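Progress report to the Lisosholm small grants desk
May 21, 2025
From: Jad Sleiman, Clekell herbal drinks project

Hi all! Since I last wrote in March we've mostly been arguing about ginger. The dried kind from our first supplier made the evening tea taste like a cough drop, so we switched to fresh root from Khalaf, sliced thin and simmered (never boiled hard, the neighbors complained about the smell). Much nicer, and the tasting group finally finished their cups.

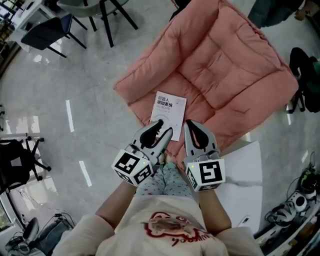
White book and pink floor cushion, seen from overhead.

On the money side, we've spent 4,000 dollars of the grant so far. The biggest chunk went on the dehydrator, then jars, then lab fees for checking the dried chamomile for mold. I'm still waiting on one lab invoice, so please treat the jar line in the budget as final but not the testing line.

We held three tasting evenings at the Iltine community hall and 64 people came through. Of those, 40 filled in the card. Most liked the fennel and lemon balm blend best, and a good few asked if it would help them sleep. I told them we make a pleasant drink and can't promise anything past that, and that anyone on medication should ask their pharmacist first. That wording is going on the label too.
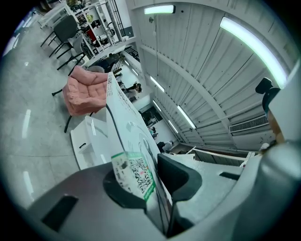 What's next

Labels go to the printer once you've signed off on the wording. I also want to try a version with less licorice, because a couple of folks with high blood pressure have to stay away from it.

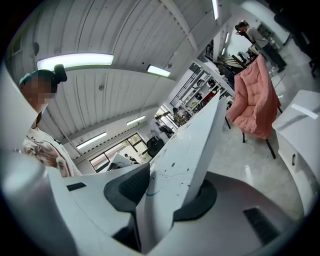 Will the grant cover a second round of lab tests?
Only for the fennel blend. The licorice one will have to wait for the next budget, unless you'd let me move what's left over from the jars.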